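Is the Tangen head-camera kit good enough for recording shelf restocking?

Posted by Gondetti

Hi all! I'm putting together training recordings for a small shelf-picking arm, and I need first-person footage of people handling packaged food in a real supermarket. I've got my eye on the Tangen head kit – the band, the camera, the belt battery and three months of their upload service. The brochure says one charge covers a full morning, and the price they quoted me was $396. Has anyone used it in a store aisle? I mostly care whether both hands stay in view when the wearer bends down to a basket, and whether the printing on the boxes is sharp enough to label from.

Durneck

Yes, and I love it! We've been recording with ours since November, mostly snack aisles, and basket work was my worry too. You have to tip the camera down a couple of notches further than the leaflet says. After that, hands stay in view for nearly everything you do between waist and floor.
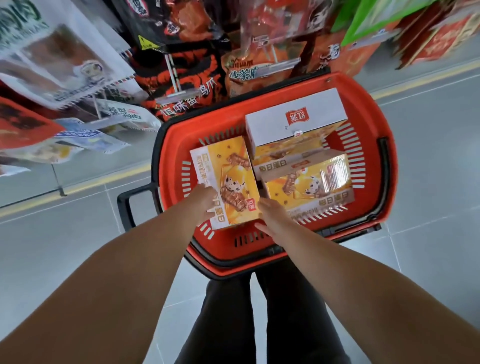 Fast head turns are the weak spot. Hanging bags smear badly when the wearer swings around to the next hook, so ask people to turn first and reach second. Boxes held close to the body come out much better, and our labeler reads the product names straight off them without zooming. Get the 64 GB card while you're at it. The one in the box fills up before lunch and swapping it with the band on is a pain (I've dropped two under shelving already).

Also, have your people pick boxes up from both ends now and then. Our arm learned a lovely one-sided pinch and then had no idea what to do with anything wide. 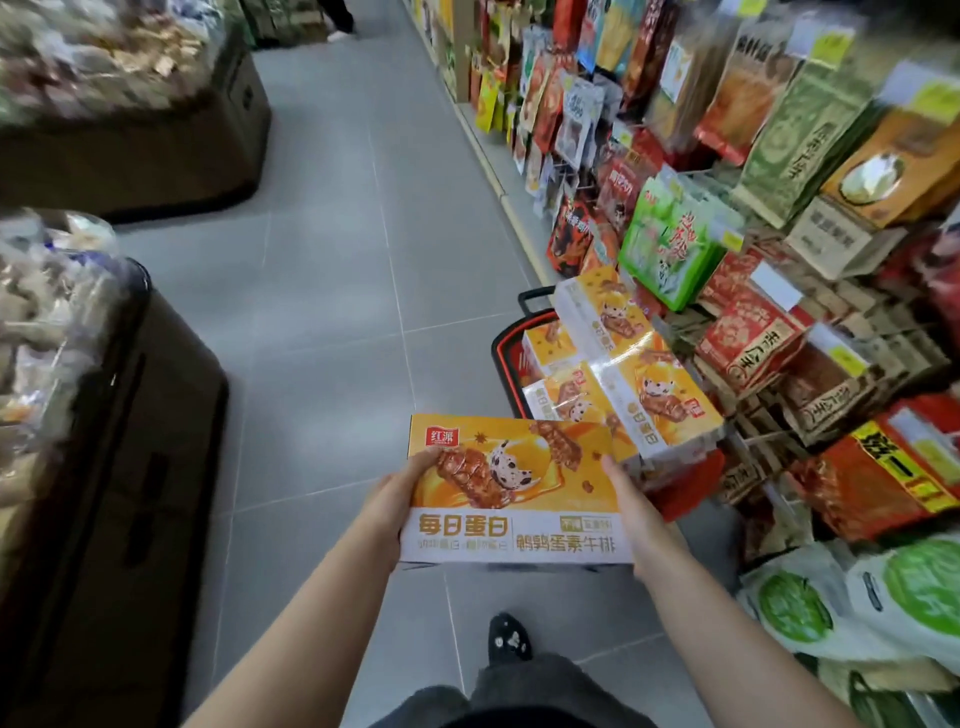 Two-handed hold on a quail egg snack box, with the basket on the floor ahead.

The upload service is the part I'd recommend to anybody. We've sent in 1,000 clips so far, and the trimming tool saves me hours every week – you mark the grasp, it cuts the rest. Great stuff!

Trurnent

never used it in a shop but the band is comfy. battery gets warm

Margit Strand

Agree with Durneck on the tilt. One thing to add: check the kit's firmware before your first session. Mine arrived with an old version that reset the exposure each time I walked under a bright ceiling light, and glossy wrappers went pure white. The update took ten minutes and I've had no trouble with it since. Support answered at 7 in the morning, too, so write to them if the updater hangs at the second step.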